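Set the Cell Up Twice

By Fongchan Sombatkul

Most small shops I visit still set up a robot cell the expensive way. They bolt the pedestal down, wheel in the fixtures, and start teaching points. Then they find that the wrist can't reach the back of the tray without folding up on itself, and the drill comes out again.

I think the layout should be built in simulation first, every time, even for a cell with one arm and one table. At Clonow we did that for a small assembly job we call Brenico. The model has the pedestal at the end of the table, the arm, the gripper and the fixtures, and it took me 6 working days to get it into a state I trusted.
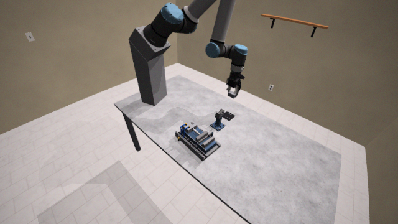
The usual objection is cost. Sombat Hemmin, who ran maintenance at our Erkmont plant before he moved over to cells, told me he could place a fixture by eye in the time it took me to find its file. He is right about that. But the second move costs more than the first, and the third means teaching the points over again. I kept a list on Brenico. We moved something 41 times in the model, and on most of those mornings I would have lost a shift doing it with wrenches.

The other objection is better. A model doesn't know that the floor is out of level or that a bolt has worked loose. Some people look at a clean layout on a screen and stop checking the real one. I have done it myself, and we had to re-shim a base plate in January because of it.
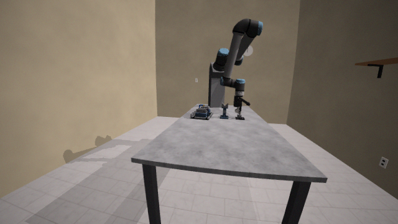

So keep the model after the cell is running, and correct it when you repair anything. If a fixture comes back from the bench 2 millimeters taller, put that in the file the same day. Look at the approach to each fixture from more than one side before you send a changed program to the floor. Managers should book those hours as maintenance. At the moment most of them book nothing, and the file goes stale within a season.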